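Speaker notes: Looking after a patio café table
Talk for the Fernell small cafés evening, Broston, April

Slide 1. Welcome
Say good evening and thank the hosts. Say that I will speak slowly, and that questions are welcome at any time.
My subject is small: the outdoor table between one guest and the next.

Slide 2. A patio by the grass
Let people look before I speak.
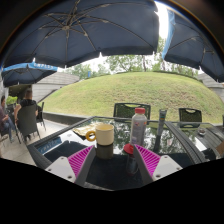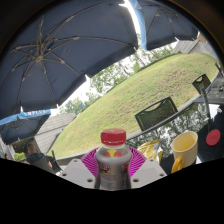
Slide 3. Glass tops
First point: glass shows everything. In the two pictures the tabletop mirrors the trees and the sky. This is beautiful, but a guest who sits down will also see each fingerprint.
Point to the yellow mug and the crumpled foil packet. Ask the room: who would clear these now, and who would wait? Take a few answers.
My own rule is that I take the wrapper at once and I ask before I touch a mug.
Do not forget the table rim. Crumbs stay there after the glass is wiped. I use a soft brush first and the cloth after.

Slide 4. Umbrellas
Go back to the first picture. The big navy umbrellas are open under a white sky. Many owners close them when there is no sun, and I think this is a mistake. People like to have something over the head, also on a gray day.
Look at the ribs every week. At Druvska we had 4 umbrellas and we repaired one only when it was already too late. The new one cost 400.

Slide 5. Wicker chairs
Woven seats keep dust and sugar. Brush along the weave, never across it.
Leave space behind the chair. A guest who leans back should not meet a wall or a plant pot.

Slide 6. Questions
Paper copies of the cleaning list are by the door. I printed 200, so please take one for a colleague also.
If there is time, tell the story of the Ryu tea house and the wind.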